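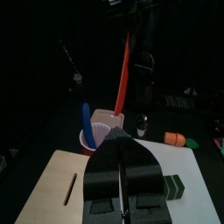 Figure 1. View from near the gripper at the Wornis open day, with a red cup, a green block and part of the white work surface.

4.2 What the visitors saw

The open day at the Wornis site ran through one Wednesday in April. We attended as ordinary visitors and did not tell the hosts that we were writing about public demonstrations. Three of the stands had working arms. We discuss only the tabletop stand here, where the Skarnus control software was on show, as it drew the longest line and made the broadest claims.

The wall poster said the system had been trained on over 1,000 household tasks. We asked what counted as a task and got two different answers. One host told us that picking up a marker and picking up an eraser were separate tasks. Another said that both belonged to a single task, called clearing. If the first definition is the right one, the poster says little about how the system would cope in a kitchen or an office. The handout did not settle the matter.

Each showing lasted 4 minutes. Visitors could ask for an object by name but could not move anything themselves, and between showings a host reset the table behind a closed curtain. We do not suggest that anything improper went on. Still, a reset that the audience cannot watch makes it hard to know how much the starting layout matters, and layout is the very thing a skeptical visitor would want to change.

The objects were light, brightly colored and mostly easy to tell apart. A red utensil on a white board is a kind choice of target. The setting was kind too – dark walls, a dark table and no daylight to speak of. Homes are rarely arranged this way, and the spoken introduction used the word "home" freely.

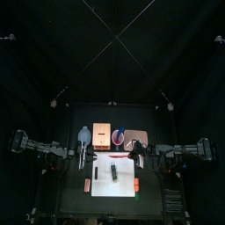 Simard, in a written comment on our draft, objected that a demonstration is not a test and should not be graded as one. People come to an open day to see what a machine can do on a good day, the comment went on, and they know it.

We accept the first point and doubt the second. Of the 40 visitors who filled in our exit card, most wrote that the system was "ready" or "nearly ready" for home use, a claim the hosts had been careful never to make outright. The Jenenari checklist (Section 5) asks hosts to post the number of failed attempts beside the stand. At Wornis no such number was posted, and when we asked for one by email we were sent the handout again.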